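The Grippers of Skukbridge
How a shared workshop built its own tools for teaching a robot to do the dishes

By Zofia Czarnecka

The workshop at Skukbridge has a lathe, two kilns, a laser cutter with a long waiting list and, since last August, a square of gray carpet with a table on it. Members who come in for the pottery wheels walk past it on their way to the sink. Lalit Garg and Lucyna Wysocka have spent most of their evenings there.

They are building a pair of grippers that a person holds, one in each hand. The person does a chore with them, and the movements are recorded so that a robot arm with the same kind of fingers can later be trained on them. Garg repairs elevators for a living. Wysocka teaches sewing and had never used a 3D printer before she joined the project.

The grippers are on their third version. The first had bare plastic fingers, and cups slid out of them. Wysocka suggested felt.

"I had a drawer full of it," she said. "I cut some pads, we glued them on, and we went back to work." 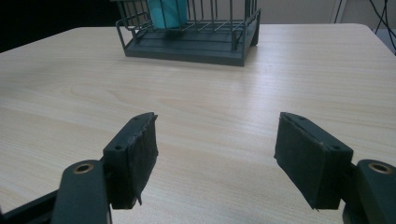
Felt holds a smooth cup well, but it wears. The edges catch on wire and begin to fray, and after enough sessions a pad has to be scraped off and replaced. Wysocka tried sewing a border around one. The stitching made a ridge, and the fingers no longer closed flat. She went back to plain cut pads and now keeps a stack of spares in a cookie tin.

The arms gave more trouble. In the second version the pivots were holes drilled straight through the plastic, and they wore oval. The jaws developed a wobble that Garg could feel in his wrist. He drew the arms again with more material at the joint and pressed in brass bushings, which he bought in a bag of 80. He expects to be using them for years.

"Elevators taught me that," Garg said. "Anything that turns all day gets a bushing."

The two argued for a while over how the fingers should attach. Garg wanted them printed as one piece with the arm. Wysocka wanted screws, so that a finger could be changed without printing the rest. A full arm takes 90 minutes on the workshop's older printer, a Clendier that jams when the room is cold. They went with screws.

Most of the recording so far has been done with a dish rack. Dariusz Śliwiński, who looks after the workshop's electronics bench, picked the task. It calls for reaching past thin wires without hitting them, and it uses both hands if the person wants it to. He has also done most of the wiring, and he would like to be rid of it. The cables tug at the gripper when the operator turns a wrist, and anyone wearing long sleeves tends to snag them.

Śliwiński's next job is a shorter cable with a softer jacket. He has ordered two kinds and will run both along the forearm to see which one he forgets about first.

Positions on the floor and table are marked with tape. Garg resisted this at first as fussy. Then he spent an evening trying to repeat a setup from memory, could not do it, and bought a roll himself.
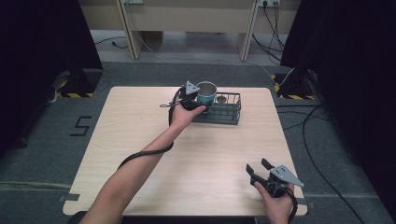
What It Takes to Hold One

New operators get a short lesson. Keep the elbow loose, Śliwiński tells them, and move at the speed you would use in your own kitchen. Most people start out far too slowly. Their recordings are hard to use, and they tire quickly.

Wysocka has the steadiest hands in the group and has made 91 recordings that she considers good enough to keep. She throws out any in which she hesitated. Garg keeps more of his than she thinks he should, and they have agreed to store them in separate folders.

Weight remains the main complaint. Each gripper carries a metal plate on top, and after a long session the operator feels it in the thumb. Garg has drawn a thinner version of the plate but has not cut it yet. The laser cutter at Skukbridge does not handle metal, so the job will go to a shop across town when there is enough other work to send with it.

The group plans to show the grippers at the workshop's open evening on 21 July 2026. Visitors will be able to try them on the rack. Wysocka is cutting extra felt.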